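**Tondeck gripper** - hand-held, two-jaw gripper for home builds. Black body, blue pads inside the jaws. First written up July 2023 by the Sernell shared workshop. Stub, needs more refs. 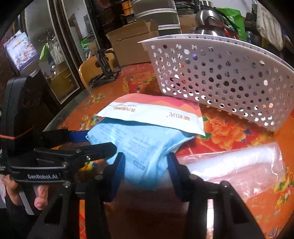
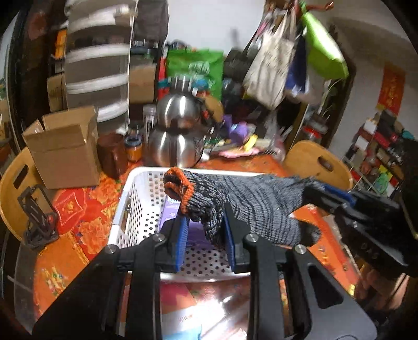

*Grippers in pairs at a table with a floral cloth: blue package (first), striped work glove (second).*

## Build

Arms pivot on screws. Pad colour dosen't matter, grip does. Parts list on the Atala wiki, almost 230 entries, some out of date. Mk2 drawings due September.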